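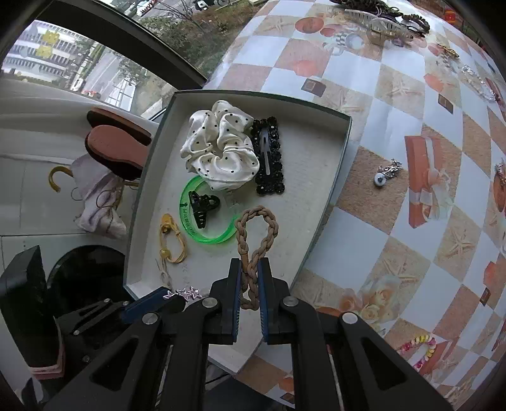 ## Hair bits and bobs at the Pukalbridge open day

I went for the cakes and stayed for the Huvine table! It had the best cloth in the hall, all starfish, seashells and roses, with a shallow white tray of hair things on it. I fell straight for the white satin scrunchie with the tiny black polka dots, and then for the yellow hair tie with its two round beads (my niece would wear it to bed). There were pink glitter stars too, a neon-green bangle, and big claw clips out on the cloth, one cream and one gold.

The braided headbands come in tan and a darker shade, and I dithered for ages before buying 2.

Doors open at ten. Park behind Preluvska, or take the 42, which stops right outside. They're doing it again in January and I'll be there early.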